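Handout 6: Review of a Commercial Inspection and Fastening Kit

Product under review: Plavudo wrist kit, supplied by Pendau
Reading before the session: supplier's installation guide, chapters 2 and 3
Last revised 24/07/2021

1. Purpose

The previous handout treated arm selection. In this one we take the arm as given and look at what is sold to go on the end of it. The Plavudo kit is marketed to small trim and interior shops that already own a light arm and want to add part checking and screw work without a full cell. You will be asked to judge whether the kit does what its data sheet says and what a shop would still have to supply.

2. What is in the kit

Gripper with two fingers and replaceable pads
Wrist camera with bracket and cable
Controller box, DIN rail mount
Software license, one seat, 12 months
Calibration plate

The screwdriving head is a separate order. The data sheet puts it on the same page as the gripper, and several groups last March assumed it was included.

3. Data sheet values

Camera working distance, minimum: 44 mm
Stored part templates: 800
Rated pad life: 2000 cycles
Maximum tool payload: 2 kg

The pad life figure is given for smooth plastic. No figure is given for textile or for parts with sharp molded edges. Treat it as an upper limit when you cost consumables.

4. Method of part checking

The software stores a template for each part. A template holds the outer contour, the position of each fastener, and any feature the user marks by hand. At run time the current view is compared with the template, and the part passes if contour and fasteners fall within the set tolerance.

Three points to note.

4.1 The comparison is done in the image plane. A part that is tilted toward the camera will show a shortened contour and may fail even when correctly seated. The guide recommends a fixed approach pose for each template.

4.2 Dark parts on dark backing are the hard case. Molded brackets in dark gray on charcoal trim fabric give little contrast at the edge, and the contour finder depends on contrast. The supplier's answer is a ring light, sold separately. Gebreyes offers a cheaper one that fits the same thread, but its diffuser is shallow and leaves highlights on stepped surfaces.

4.3 A screw head is found as a round shape. Finding one tells you that a screw is present. It does not tell you the torque. Where torque matters, the value must come from the driver and be logged against the same part number.

5. Comparison with the Wonley package

Wonley sells a similar package with a fixed overhead camera. The overhead view is steadier and covers the whole fixture, but the arm blocks it during fastening. The wrist camera moves with the tool and can look into recesses. Its drawback is that the gripper takes up part of the view, usually along the lower edge, and templates must be taught with that area masked.

Cable routing also differs. The Plavudo cable runs outside the arm and needs a loop at the wrist. Check the full range of joint 6 before tying it down.

6. Work for the lab session

Teach one template for a bracket with two fasteners. Set the contour tolerance at the default, run the check, then tighten it until a correctly seated part fails. Record both values. Repeat with the room lights off and the ring light on.

Hand in the two tolerance values, the saved template, and half a page on whether you would recommend the kit to a shop with frequent part changes. State which separately sold items your recommendation depends on.

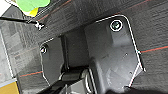 Groups that finish early may repeat the test at a second working distance, keeping the same template, and add the result to the table.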